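Re: [patterns] Drawstring wet bag – lining keeps bunching at the channel

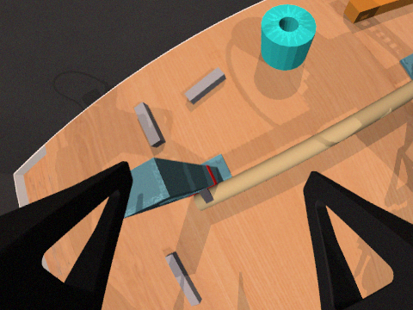 Rovero Sewing Circle – Pads, Bags and Liners Group

From: Hiyori Morikawa
Date: 2024-02-28

Hi all,

Answering the question below in line, as I made a batch of these for the Celov market in August and ran into the same trouble.

> I have cut the outer from quilting cotton and the lining
> from PUL, both the same size, as the pattern says. When I
> turn the bag right side out the lining is too big and it
> all gathers up under the drawstring channel. I also get
> little holes along the top seam from unpicking it. Is the
> pattern wrong, or is it my sewing?

I don't think it's your sewing. The pattern gives one piece for both layers, and that works if both layers are thin woven cotton. PUL is a knit with a film on the back. It doesn't press flat, and it takes up room inside the bag. Cut the lining a little smaller. I take 4 mm off each side and the same off the bottom, and leave the top edge alone so the two still match where they join. If you have already cut, just sew the lining with a deeper seam allowance on the sides and bottom and trim it back afterwards.

> Do I put the shiny side of the PUL facing in or out?

For a wet bag I put the shiny side against the cotton, so the fabric side is what touches the pads. The film gets scuffed if it's on the inside and rubbing against snaps. Some people here do it the other way because it wipes clean more easily. Both will hold a damp pad until you get home.

> Should I seal the seams?

I don't bother for a bag that holds two or three pads. For a bigger one I would. Put the lining in the dryer on low before you join it to the outer, and let it cool before you handle it. Check the label on your PUL first, as the Pomare one I bought last year said line dry only.

About the holes. Once a needle has been through PUL the hole stays there, so unpicking is best avoided. Don't pin in the body of the fabric either. I use clips, or pin inside the seam allowance where it will not show. A size 11 ballpoint and a stitch length of 3 works on my machine. Polyester thread only – cotton thread draws the wet through the seam and you get a damp line on the outside of the bag.

If your top seam is already full of holes, cut that strip off both layers and make the bag slightly shorter. You will lose less than you think.

> Also how long should the cord be?

I cut 44 cm for each side, using two cords that pull from opposite ends. That is for the small bag. It leaves enough to knot with a short tail. Melt the ends before you thread them if the cord is nylon. The Killitz cord is softer and pulls through the channel more smoothly, but the knots work loose, so put a few hand stitches through them.

One more thing that isn't in the pattern. Leave the turning gap in the bottom of the lining, not in the side, and make it wider than it says. PUL doesn't like being dragged through a small gap. Close it by machine, right on the edge, and then push the lining down into the bag and work the corners in with your fingers. I stopped using a point turner after I put one through the film.

If anyone has tried this with a zipper top, I would like to know what you did at the zipper ends. Mine came out bulky and I broke a needle on the second one.

Hiyori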